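Speaker notes: a two-finger gripper on a shared bench
Stinwood workshop evening, Jun 5, 2025
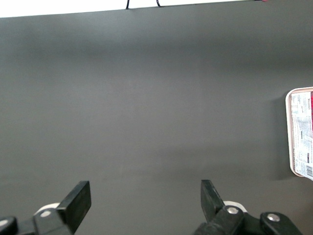
Start with the budget, people always ask. 200 dollars for the gripper and wrist, not counting the arm, which was already on the bench when I joined. Most of that went on the servo. The rest was bolts, printed parts and a wrist camera.

Next slide. Why two flat fingers. I tried curved ones first and they were fine on bottles and bad on everything else. A flat pad is easy to print, easy to replace and easy to line up by eye. Grocery packages are the test objects because they are cheap and come in awkward shapes. A tray with a raised rim is harder than a box. If the pads close too high they catch only the rim and the tray tips.

Opening width. The jaws open to 109 mm. Say this slowly, someone will want to write it down. Anything wider has to be taken by its short side, so the wrist has to turn first. The Gutis controller board handles the turn as a separate move. I would like to blend the two moves but have not done it.

Camera position. Mounted at the wrist, looking past the fingers. Both fingertips stay in view when the jaws are open. I gave up some of the view at the bottom to get this and would do it again. Pause here for questions on mounting.

Surface. Use a plain matte one. Shiny tops gave me reflections that the software took for edges. Soft shadows beside an object still cause trouble at low thresholds. Show the two settings in the Lillent config file, then move on. Do not open the whole file, it takes too long.

Test numbers. 60 pickup attempts per object, 6 objects. Tall boxes did best. Trays lying flat did worst, and most of the misses were on the approach, with one finger landing on top of the package. Slower approach helped. Softer pads did not help much.

Things I would change:
Longer bolts on the finger mounts, with lock nuts.
A cable clip at the elbow.
Finger pads that slide off without taking the mount apart.

The Gunawardena bracket files will be on the workshop drive in July. Print them on their side. If time is short, skip the bracket slide and go straight to the demo. Check the emergency stop before letting anyone near the table.

Stinwood Shared Workshop | Contact | Back to top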